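Janilwood throws its doors open every February, and I have gone since 2012, mostly for the soup. The automation wing used to be a conveyor and a man apologizing for it. Now there's a queue.

Dunbar had the big hall and an arm that stacks crates faster than you can get interested in crates. Skastard gave out lanyards. I skipped ahead to the laundry demo, where Rhona Halliday talked for 20 minutes about socks, which she considers the hardest object in engineering. I came in doubtful and left looking at my own drawer with some respect.
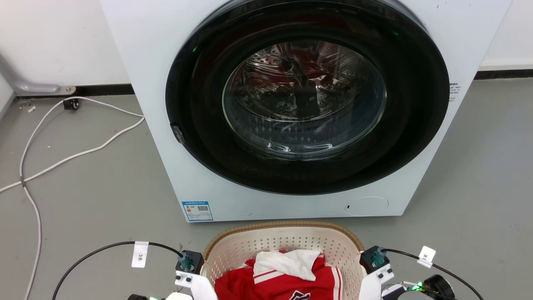
Household chores are where robot people go to be humbled, and Halliday's group seems to have made its peace with that. The talk was good on cloth, which never has the same shape for 2 grippers at once. The basket sat between them with a striped red shirt and something white on top, and there was already a dark red thing bunched at the back of the drum. I know that corner of the drum. I've left socks there for weeks.

Comments (3)

tamsin_k: No word on the Musico stand?
gordo: Soup was better last year.
Pelham: Can it fold a fitted sheet? Asking for my marriage.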